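8th December

Second day of recording by hand for the Orkby set. I did 217 runs before lunch and my wrist is sore from squeezing the trigger. We want 300 a day. The trick is to go slower than feels natural, or the tracking drops out and the run is wasted.

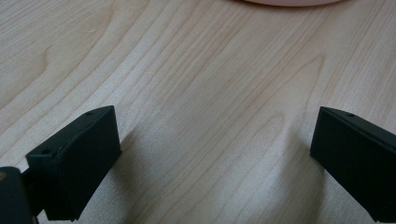 Posted by Štefánia Ondrejka
Filed under: Mowat diary

Both black fingers are the new ones. The old pair flexed when I pressed down, and the arm learned to press down too. I start each run with them open over the wood, wait a beat, then move. I kept forgetting the beat -- had to throw out the first two runs for it.

Tried remote control again after lunch. It's steadier, but I lose all feel for the grip. We'll keep it for the tall shelf and do the table by hand.

Total is 1,055. Training starts in January. Need to order more finger screws.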